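Vikenham Wall Rack, Folding, 37-inch

Home / Kitchen / Washing Up / Drying Racks

Item 223. In stock. Ships flat, in a box that looks as if it ought to contain a much better present.

The Vikenham is a dish rack that hangs on the wall over your sink and folds up when you're done with it. We have sold it longer than we have sold anything else, partly on merit and partly because we once ordered 700 by mistake and had to get good at explaining it. By the time those were gone people had started asking for more, so we kept going.

Folded, it stands out from the wall about as far as a paperback. Open, it gives you one long shelf of stainless steel wire with upright pegs along the back for plates and a flat stretch at the front for everything that refuses to stand up. Water drips straight into the sink if you've mounted it over the sink, and straight onto your socks if you haven't. There is a drip tray for the second group, sold separately, and we sell plenty.

What it holds

Dinner plates go in the pegs, facing left or facing right depending on who in your house is stubborn. Soup plates too, in every second gap. The front section takes mugs, bowls, lids, the potato masher and one saucepan of reasonable size. Cast iron is a different conversation. The wire will carry it, and so will the brackets, but your wall may have views, and a skillet coming down on a sink full of glasses is a loud way to learn what's behind the plaster.

Flatware needs the hanging cup, which hooks over either end. Knives go in point down, please. Toshio Aoki in our returns department has opened enough boxes with things still in them to feel strongly on the subject. 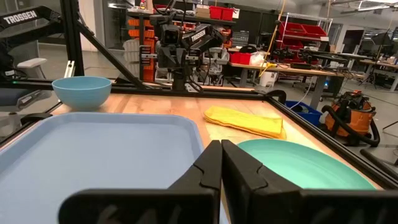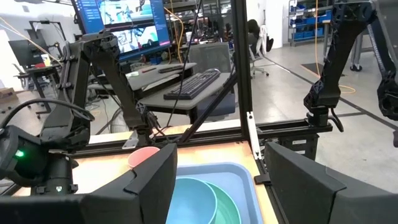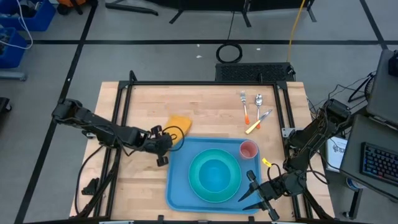
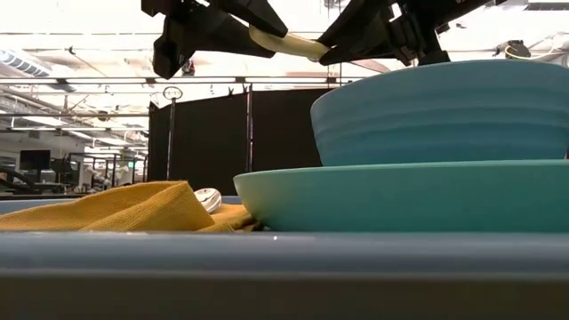

Bowls are the hard part of any drying rack, and the Vikenham only partly solves them. They roll, they tip, and if you set them right side up they hold a spoonful of gray water until somebody makes cereal in it. Put them upside down on the front section with one edge propped on the rail. Don't nest them. A turquoise bowl with a green one tucked in behind it, as in the tub in the second picture, takes up very little space, and that's fine in a cupboard, but on a rack the pair will trap water where they touch and you'll find it again on Thursday's shirt, whatever day you wear that. Give each one its own bit of wire. If you own more bowls than the rack has room for, you own a lot of bowls, and a dish towel is still a good invention.

Putting it up

You need a drill, a level, a pencil and a wall you're on good terms with. The screws in the box are for wood studs. For brick or tile, buy proper anchors at the hardware store and ignore the little plastic ones that came with your curtain rod.

Hold the paper template to the wall, check that it's level, and mark the holes. Then open the rack (before you drill!) and hold it against the marks, so you can be sure the shelf clears your faucet. Tall, curved faucets are the usual trouble. Elibariki Wanyama, who writes our instruction sheets, printed this step in red after the first year, then in bigger red, and the latest sheet has it on both sides.

Leave enough room above the rack for your tallest plate to go in and come out again. People tend to remember the going in.

The hinge

Older Vikenhams had a spring hinge that closed the shelf with real enthusiasm. The current one has a plain friction hinge that stays where you leave it and can be tightened with the key in the box. If yours starts to sag, a quarter turn will bring it back. If you have the old spring version and have grown fond of it, we still carry the springs. We'd like you to move the glasses first.

Cleaning

Wipe the wire with a soapy cloth now and then. In hard water areas you'll get a white crust at the ends of the pegs, and warm vinegar takes it off. Steel wool will take it off too, along with the finish, and we can tell when it has been used no matter what the letter says.

Details

Width: 37 inches open or folded
Wire: stainless steel
Brackets: powder-coated steel, white or dark gray
In the box: rack, brackets, hanging cup, hinge key, stud screws, paper template, instruction sheet (read the red part)
Not in the box: anchors, drip tray, level, patience

From people who bought one

"Replaced a Schouten countertop rack that had been living next to the sink like a second dog. I have a counter again. I've already covered it with mail." Nanami Hoshino

"Sturdy, drains well. Template was upside down, or I was. Four stars." Isamu Tsuchiya

"Holds everything except the big pasta bowls, which hold a grudge. Bought another for my mother in Fodton and she uses it for seedlings." Tien-fu Lu

Shipping and returns

Orders leave our warehouse in Flustudska within two working days. If the rack is wrong for your wall, send it back within the month with all its parts, including the hinge key, and we'll refund you. Holes in your tile are yours to keep.

Goes with: Vikenham drip tray, spare hanging cup, replacement pegs, waffle-weave dish towels. The next batch of 200 drip trays is due in November, and there is a waiting list at the front desk.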